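September, notebook page, afternoon

Mug task again. Ottó wants the set closed at 1,000 episodes before anyone trains on it. I still think we'd learn more from training on the 293 we have and seeing where it falls over, but I lost that one at the meeting, so on we go.

Layout as agreed: mug on the small tray, green cup beyond it, black box at the near edge. Pick the mug off the tray, set it down on bare table, put it back, hands home. One episode is one full cycle. If you fumble it, keep recording and mark it as a fumble. Please stop deleting them. Rizal has been deleting them and I've asked him twice. 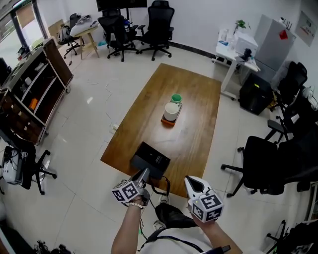
Both grippers in hand, mug on its tray, head view.

My worries, in no particular order.

The cup. It always goes behind the mug. I'd bet lunch that the policy will learn "mug is the thing in front of the green thing" and then go to pieces when the cup is on the left. Rizal says the Memen encoder is past that sort of mistake. The Memen people say so too, but they're selling it. I want 12 episodes with the cup moved and 12 with no cup at all, kept out of training, before I believe either of them.

The shine. There's a bright patch of ceiling light on the tabletop between the tray and the box. It will turn up in the head view all through the set unless we change something. A matt cloth would kill it, but then we've a set that only knows about matt cloths. Leave it for now and shift the table between batches.

Tracking. Both marker cubes have to stay in sight of the head camera. Mutik's tool reports a pose whether or not it has a decent look at the cube; it just fills in something smooth. Smooth isn't the same as right. I plotted one of yesterday's left-hand tracks and it glides very nicely through the tabletop. Ottó calls this a calibration matter. Perhaps. I'd like to see it fixed by calibration before I agree.
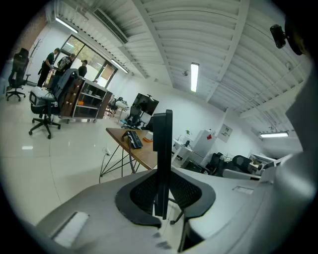 Notebook 4, p. 37

The gripper views bother me more. In this one the tool's own body takes up the bottom of the picture and a finger runs up the right-hand side. What's left is chairs, desks, ceiling lights and three people over by the glass door. No mug. I don't mind the odd stretch like that, but how much of the set looks the same? If it's the run-in before every grasp, the learner gets a great many pictures of office furniture labelled as the start of "pick up mug".

Ottó's answer is that it will average out over 4,000 episodes. We haven't got 4,000. We haven't got 1,000.

To do:

- trim the start of each episode to first hand movement, keep the raw files as well
- moved-cup and no-cup batches, held out (me)
- Rizal to put back whatever fumbles he can still find
- replot the left track after recalibrating, same episode, same axes
- ask Takács if the Canutlow set was trimmed, and how

Not starting a training run until the replot is done.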